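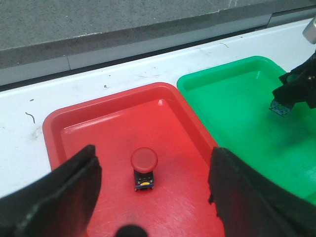

Wrist cam, red mushroom button in the red tray, fingers open.

Stock fingers or Nonetti soft pads for small switchgear?

tallybench
Posted in Grippers and End Effectors

I have two arms on one bench and I'm trying to settle on fingers before I order a second set. The job is moving mushroom-head pushbuttons between trays. At the moment one wrist has the plain black fingers it has had since January, and the right-hand edge is getting ragged.

I did 269 picks with them and kept a note of the bad ones. Most of the misses came from closing on the domed cap. The cap is round and smooth, so if the fingers come in a bit high the part tips and swings. Closing on the rectangular base is much better, but then I need the wrist lower and I start worrying about the tray floor, which is scratched enough already.

Nonetti do a soft pad that fits over the existing fingers. Norkdale do a complete replacement finger with a shallow V cut in it. Has anyone run either on parts this size?

oddsprocket
Reply

I had the Nonetti pads for a season. Grip is good, but they pick up dust and then they slide. I ended up wiping them every 20 picks. If your bench is anything like mine you will want to budget time for that.

I wouldn't touch the V fingers for this. A V is meant for round stock held sideways. You have a dome on top of a box.

fenland_servo
Reply

Disagree about the V. I use the Norkdale ones on a similar button and close on the neck just under the cap. The V centres it for you. You do need the approach height right to within 2 mm, so it depends how much you trust your arm.

Tallybench, what controller are you on? If it is the Van Hecke you can set a force limit on closing and stop the tipping that way, without buying anything.

tallybench
Reply

Yes, Van Hecke on both arms. The force limit is set to the lowest step and it still tips the part if I catch the dome. I think it is the height of contact that does it, more than the force.

Tried a few approaches from a different angle this afternoon, with the part on the table beside the tray. 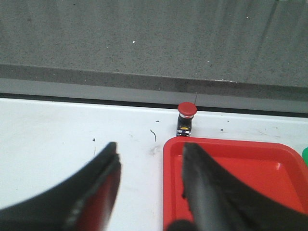 The Norkdale idea interests me more than I expected, mainly for what it does to the wrist camera. With any finger fitted I lose part of the bottom of the view, and a wider finger would take more. My detection runs on colour first and shape second. Against the white table the red cap stands out well, and the black body with its yellow mark gives me a second thing to check. With the part inside the red tray the colour step is close to useless and I am relying on the shape of the base. There is also a short silver collar under the cap, and I suppose that is the neck fenland_servo means. I had been treating the cap and collar as one lump in the grasp model, so that is the first thing I'll change.

oddsprocket
Reply

Then swap the trays round before you spend anything. You have a green one. Put the red part in the green tray and your colour step comes back.

tallybench
Reply

The parts have to go out in green, they come in on red. I could ask to change it, but other people use the same colours for sorting.

gantryfitter
Reply

Coming at this from the camera side. I moved from the wrist camera to a Jitetti overhead unit and kept the wrist one for the last bit of the approach only. Overhead finds the tray, wrist finds the part. It got rid of most of my bad picks, and the fingers were never the problem.

fenland_servo
Reply

An overhead camera will see a red circle on a red floor. I can't see how that helps with this part. You get no view of the collar from above at all.

gantryfitter
Reply

Put a light low down at one side and you get a shadow from the cap. It is enough to find the centre. I agree it won't give you the height, that's what the wrist camera is for.

tallybench
Reply

I might try the side light, I have one in a drawer. Plan for now is to split the collar out in the model and aim for it with the fingers I already have – then borrow a Norkdale set if the figures don't improve.

oddsprocket, which thickness of pad did you have? The site lists 5 mm and a thinner one but gives no hardness for either.

oddsprocket
Reply

The 5. Too thick for getting down beside a tray wall in my view. Get the thin ones if you go that way, and buy spares, as they tear at the tip.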